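29/11/2018 - bench 2, tape and marking stock

Carried on with the tape clear-out left over from May. Purpose is a fixed color set for harness marking, kept in one place, so that cable ends coming off bench 2 carry the same code as the drawings. The Nordin drawer had everything in it, including two part rolls with the adhesive bled out at the sides. Those went in the bin.

Set now reads:

- red-orange: supply
- black: return
- blue: signal, low level
- yellow: signal, switched
- white: spare / write-on
- teal: screen and drain

Red-orange stands in for red until the Rovura order turns up. It is close enough to the drawing color under the bench lamp but photographs badly next to brown sleeving, so any build photos should have the label in view as well.

Rolls are stored flat in the white tray, two rows of three, cores up. Standing them on edge in the drawer is what gave us the flat spots and the lint on the sides. Green cloth stays down on the bench under the tray. It creases, and the fold across the middle will not press out, but it keeps the rolls from picking up swarf.

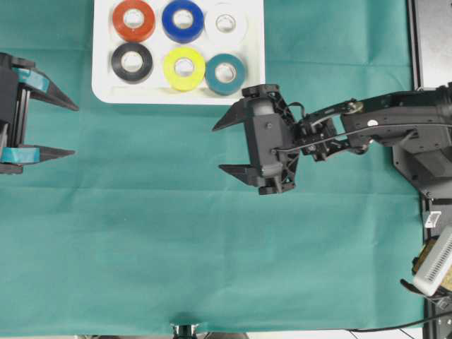

Frøydis Öberg would swap white and teal, on the grounds that write-on tape gets used more than screen marking and ought to be in the near row. She also wants the color list on a card in the tray, as the Stoma job sheets still have yellow as supply. Agreed on the card. Left the order alone for now, will see after the next harness.

Adhesion check, done on offcuts of the Tremulport loom (job 2625). Three wraps each, half overlap, cut with scissors and not torn. Tearing stretches the last few millimeters and that end lifts first. Black and blue lay down clean. Yellow flagged at the tail on the thinner cable, rewrapped with less tension, held while I was at the bench. White takes the fine marker but smears if handled straight away. Not tried on the braided sleeve.

Open:

- card for the tray, block capitals, laminated
- correct the Stoma job sheets (Hedvig Tveit has the originals)
- recheck the yellow tail before the loom is closed up
- chase Rovura for the true red
- wipe out the Nordin drawer, solvent residue at the back left corner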